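Truvanbridge Polytechnic
Introduction to Robot Manipulation
Handout 6: Looking at the Cloveck tabletop simulator
20/03/2019

What we're covering

Cloveck is a simulation package for arm and gripper work. It comes from Skonlow, and the department has had a teaching licence since January. I've spent a good many evenings in it now and I'm really keen for you to get your hands on it! This handout goes with the lab session and takes the place of chapter 2 of the old notes. We'll look at what the package gives you, where it's strong, and where I'd be careful.

Read the install sheet first. The lab machines already have everything on them, so you only need it if you're working at home.

1. The table scene

Most of our exercises use the table scene. You get a white arm with a black gripper, a long table and a handful of grocery items, and you can shuffle the items between runs. I like this one a lot because the objects are such different shapes. An orange and a mug ask for quite different grasps, and a can lying on its side is another problem again (try it from above, then try it from the end, and compare).

The tabletop has a clear channel winding down the middle with a turquoise edge, and the patterned floor tiles show through it. Keep that in mind when we get to colour-based segmentation. A threshold that works nicely on plain wood can go badly wrong over those tiles, and finding out why is half the fun.

For Exercise A, work on the approach only. Bring the fingertip in over the tabletop near the avocado, leave clearance from the basket and the mug, and save the pose. Don't close the gripper yet.
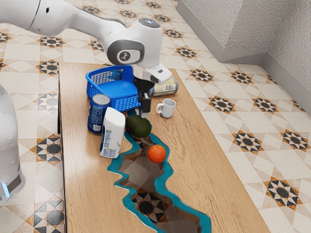 2. Grasping inside a container

Exercise B is harder and, to my mind, the best thing in the package. The avocado is down in the blue basket, so the fingers have to go in past the rim, and your collision checks have to deal with walls made of small square openings. The default setting treats the basket as a solid box. Switch to the detailed mesh before you plan, or the planner will refuse every path you offer it.

Things to record in your lab book:
- gripper opening on the way in
- distance from each finger to the nearest wall
- contact force when the fingers close
- the seed number, so your partner can repeat the run

Leave the orange at the edge of the channel for this one. We'll want it in the same spot next time.
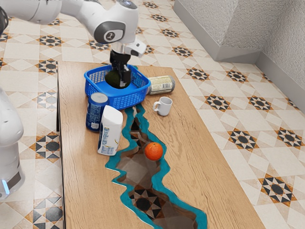
3. What I'd praise and what I'd question

Setup is quick, and resetting a scene takes one key. Shadows and highlights are good enough to make the vision exercises worthwhile. The replay tool is a joy: you can scrub back through a failed grasp and watch the contact points one step at a time.

Friction is the weak spot. The default values are generous, and round objects hold more firmly than I'd expect on real hardware. Lower them before you trust a result. The logging is fussy as well and stops without warning after 2000 lines, so split your long runs.

4. For next time

Finish both exercises and bring your saved poses to room 516. Read the Bhardwaj notes on grasp quality, at least as far as the worked problem on two-finger contact.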